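件名：Re: [cell-maint] 押し棒先端の高さ再調整と基準板の交換について
差出人：Despina Furtună
日付：10/12/2021

セル保守担当各位

平素よりお世話になっております。Flultora 保守係の Furtună です。標記の件につき、Oei 様よりいただいたご照会に回答いたします。

> Kartini Oei 様の投稿：
> 2号セルについて、基準板の交換後に押し棒の先端が板面に接触し、
> 保護停止となる事象が2回発生しました。
> 高さのオフセットは交換前の値のまま使用しています。
> 再設定の手順と、板の固定方法に関する指定があれば
> ご教示ください。また、ブロックは作業前にすべて
> 撤去すべきでしょうか。

まず高さのオフセットについてですが、交換前の値を引き継いで使用することは認めておりません。基準板は木製であり、同じ図面で製作したものでも厚みに個体差があります。交換の都度、板の中央および四隅で先端と板面のすき間を測定し、最も高い点を基準として値を登録し直してください。測定時のアーム速度は、保守モードの下限値といたします。

板の固定については、手前側の左右の留め具を先に仮締めし、板が穴あき定盤に密着していることを確認したうえで本締めを行ってください。片側のみを先に本締めすると反対側が浮くおそれがあります。接ぎ目のある板を使用する場合は、接ぎ目の両側でも高さを測り、段差の有無を記録票に記入願います。 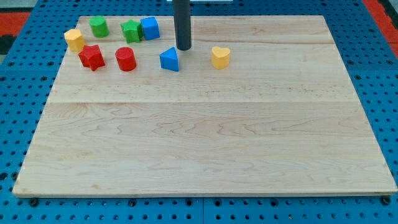 ブロックの撤去については、測定点の周囲が空いていれば、全数を取り除く必要はありません。奥側に寄せておくことで差し支えありませんが、四隅のうち奥の2点を測る際には、該当するブロックを一時的に移してください。星形およびハート形のものは、押し棒が側面のくぼみに入ると横方向の力がかかりやすいため、動作確認の最初の対象には円柱を用いることを推奨いたします。

先端部の点検も併せてお願いいたします。丸みのある先端に偏った摩耗が認められた場合は、Arsenault 製の交換用押し棒（部品番号541）をご使用ください。在庫は Amrit MacPherson が管理しております。押し棒を交換した場合は、板を交換していなくても高さの再測定が必要です。

なお、制御ソフト Mova の設定画面には旧オフセットが「前回値」として残ります。読み込みボタンを押すと新しい値が上書きされますので、登録後は設定ファイルを保存し、装置を再起動のうえ、表示値が記録票と一致することをご確認ください。保護停止の履歴は消去せず、エラー番号690の記録とともに本リストあてにご報告願います。

手順書の改訂版は10月中に配布する予定です。それまでの間は、本メールの内容を暫定手順として取り扱ってください。

以上、よろしくお願いいたします。

--
Despina Furtună
Flultora 設備保守係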